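Tridero arm kit, first two weeks with it (long)
Forum index > Desktop arms > Kits and reviews

torquewrench_mo
Posted Thursday, 7:42 pm 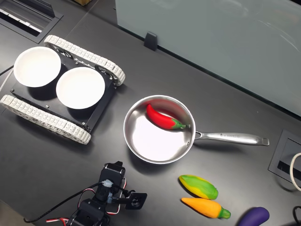

Bought the Tridero in the standard version, servos and printed brackets included, power supply not. I paid 287 before shipping. The order page lists a camera mount as an extra and I skipped it.

Assembly took two evenings. The instructions are a PDF with exploded views and no written steps. The view for the elbow shows the horn screws going in from the wrong side. If you follow it you will have to take the joint apart again to set the zero position. Everything else went together as drawn.

Repeatability at the gripper is better than I expected at the price and worse than the product page suggests. I set up a dial indicator and ran the same approach 200 times from the same start pose. With the arm pulled in, the spread was small enough to ignore for toy vegetables and a saucepan. At full reach it was not. Most of the error is in the shoulder, and it gets worse as the servo warms up.

Software: the calibration tool works, the teleop tool works, the recording tool drops the connection if the laptop goes to sleep. Firmware updates go one servo at a time.

Cabling is the weak part. The servo leads are a fixed length and you end up with loops at nearly every joint. I would pay extra for a cable set cut to size.

Overall I would buy it again at this price. I would not at the old one.

gantry_crane
Posted Thursday, 8:15 pm

What approach speed for the 200 runs? And did you let it settle before reading the indicator? Shoulder error at full reach sounds like droop to me. If it is droop it should be constant and you can subtract it.

torquewrench_mo
Posted Thursday, 8:31 pm

Default speed, one second of settling. There is droop and I did subtract it. The spread I mean is what was left over. Backlash in the shoulder gears is my guess, but I have not opened the servo.

Eleri Parri
Posted Thursday, 8:50 pm

I have the Ruddock arm, same class of servo, and see the same thing. Two changes helped:

1. Always approach the target from the same side, so the gear lash is taken up in one direction.
2. Lower the D gain on the shoulder. The stock value on mine made it hunt.

The glue on the connector is a good idea. Mine worked loose at the wrist after a few days of pick-and-place and I lost a session of recordings before I noticed.

flatpack_hero
Posted Thursday, 9:04 pm

Disagree about the glue. Hot glue on a servo connector is fine until you have to swap the servo, and on these arms you will have to swap a servo. Use a printed clip. There are files for one in the parts section, it holds the plug by the shoulders and comes off with a fingernail.

torquewrench_mo
Posted Thursday, 9:12 pm

Tried the clip. It fouls the bracket when the joint folds all the way back. Isopropyl gets hot glue off in under a minute.

flatpack_hero
Posted Thursday, 9:20 pm

Then file the corner off the clip. I have mine folding all the way with no contact.

zeropose
Posted Thursday, 9:37 pm

Does the gripper get the pepper out of the pan? I'm looking at this kit for sorting objects into bowls and pans, and steep walls are where my current gripper fails. The fingers hit the rim before they close.

torquewrench_mo
Posted Thursday, 9:49 pm

Depends where it lies. In the middle of the pan it is easy. Close to the wall I have to come in nearly vertical with the wrist turned so the fingers close along the wall, and it still misses more often than I would like. Shiny steel does not help if you are running from a camera either. Reflections in the base move as the arm moves. The bowls are easier to see but they slide when the finger touches the rim.

gantry_crane
Posted Thursday, 10:02 pm

Putting the bowls on a tracked base will not make that any easier.

torquewrench_mo
Posted Thursday, 10:06 pm

Rubber feet are on order.

Eleri Parri
Posted Thursday, 10:18 pm

zeropose: look at the Zarov fingertips. They are sold separately, thinner at the end than the stock ones, and the bolt pattern matches the Ruddock. I can't say if it matches the Tridero. I paid 53 for a pair, and I think that is too much for what they are, but the wall problem mostly went away.

zeropose
Posted Thursday, 10:25 pm

Thanks. Could someone with a Tridero measure the hole spacing on the gripper plate, center to center?

torquewrench_mo
Posted Thursday, 10:29 pm

Will do tomorrow, my calipers are at work.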